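3 de janeiro de 2024

Primeiro dia inteiro em casa depois das festas. Acordei tarde, fiz café e fui direto arrumar a cozinha, que era o que estava pior.
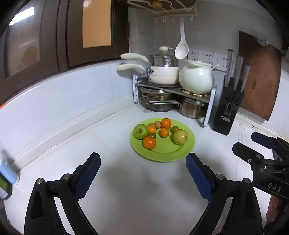
A fruta

Juntei no prato verde o que sobrou: as maçãs, as laranjas pequenas e mais umas frutinhas que a Cecilia trouxe na segunda visita e que ficaram esquecidas num saco atrás da porta. Uma das maçãs está mais para amarela, com um pouco de vermelho, e vou comer essa primeiro. A outra aguenta até o fim da semana. As laranjas são das doces, compradas na Opoku, e já devia ter comprado menos. Quando a Sena vem, desaparecem num dia. Quando estou sozinha, duram até murchar.

Deixei o prato na bancada e não na mesa. Na mesa acabo pondo correio em cima.

As panelas

Gastei quase a manhã toda com isto. Tirei tudo da prateleira do canto, passei um pano com vinagre nos dois andares e voltei a pôr as coisas por outra ordem. Em cima ficou a caçarola branca de cabo creme, com a panela de inox encaixada por cima, com a tampa de vidro. Ao lado, o pote branco em cima da base de bambu. Embaixo, as duas panelas de inox que uso todos os dias. A de cabo comprido fica com o cabo para fora, à esquerda, e assim pego nela sem me abaixar muito.

Antes tinha a caçarola embaixo e cada vez que queria aquecer leite era preciso tirar duas coisas. A Birthe já tinha dito isso em setembro e eu não liguei.

A concha branca voltou para o gancho. Andou na gaveta desde o Natal, e a gaveta não fechava. Também passei o pano nos ganchos lá em cima, que tinham uma camada de gordura que só saiu com detergente e água bem quente. Usei o banco pequeno e fiquei com dor no ombro.

Compras

Fui à Zarkorow depois do almoço. Fila grande, metade das prateleiras vazias. Trouxe arroz, lentilhas, cebolas, esponjas e uma garrafa de detergente. Queria uma tampa avulsa para a frigideira, mas a que havia custava 33 e achei caro. Fica para outra vez — a Ohemaa diz que tem uma a mais em casa e que me traz no domingo.

Na volta encontrei a Sachiko à entrada do prédio. Esteve doente desde o Ano Novo e ainda estava rouca. Disse-lhe que lhe levava sopa amanhã. Ela disse que não era preciso, mas pediu sem coentros.

Noite

Jantei lentilhas com arroz e uma laranja. Lavei a louça logo a seguir. A torneira continua a pingar se não for bem apertada, tenho de ligar ao senhorio antes das 8 da manhã, que depois ele não atende.

Para amanhã: sopa para a Sachiko, na panela maior. Cenouras, alho-poró, batata. Faltam-me as cenouras. Devolver o livro à Cecilia. Ver se o frasco do açúcar precisa de ser lavado, não o abri hoje.

Deitei-me às onze.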